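Festent Opens Cold Case Records Search to Every Sheriff's Office in the State

September release

A search tool that helps detectives dig through decades of old homicide and missing person files is now open to every sheriff's office in the state, free of charge, and the team behind it could not be happier!

The tool, called Pomare, was built by Festent, a nonprofit that works with investigators on unsolved cases. It takes scanned police reports, witness statements and evidence logs and lets a detective search all of them at once by name, street, license plate or nickname. Until now it has been in use at 4 offices as part of a trial that began last spring.

During the trial, investigators and records clerks loaded 2342 case files into Pomare, the oldest of them typed on carbon paper. Detectives flagged 3464 names that showed up in files from more than one office. Many of those were ordinary overlaps (a tow truck driver, a coroner's assistant, the same motel clerk over and over), but others have gone back to the detectives assigned to the cases for a fresh look. Festent does not comment on open investigations, and any announcement of an arrest or a charge will come from the office handling the case.

"I worked from paper for most of my career, and I loved it, but you could lose a whole afternoon looking for one phone number," said Kauko Väisänen, director of Festent and a former homicide detective. "Now you type it in and there it is, along with the note somebody wrote in the margin. The first time I saw that, I called everyone in from the hallway."
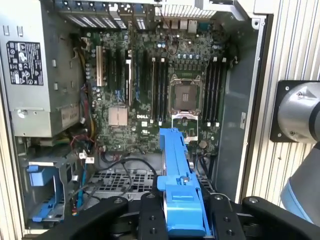
Offices that sign up will get two days of training at their own site. Festent staff will help sort the boxes, set up the scanning and check the first batch of pages against the originals. Handwritten notes are read by a person before they go into the search, and that part takes time — a thick file can need a full week. The originals stay with the office that owns them.

Pomare runs on the office's own computers, and each sheriff decides which files other offices may search. Sealed juvenile records are left out entirely.

The wider launch is paid for by a grant from the Mavier Fund. Zodix, a scanning company, is lending the sheet feeders and has promised to keep them running through next summer.

Families with a relative's case in one of the participating counties can ask the sheriff's office whether the file has been loaded. Festent can't answer questions about single cases, but its family liaison desk will gladly help people find the right detective to call.

Sheriff's offices can request a place on the training schedule through Festent's main office, open from 8 a.m. to 5 p.m.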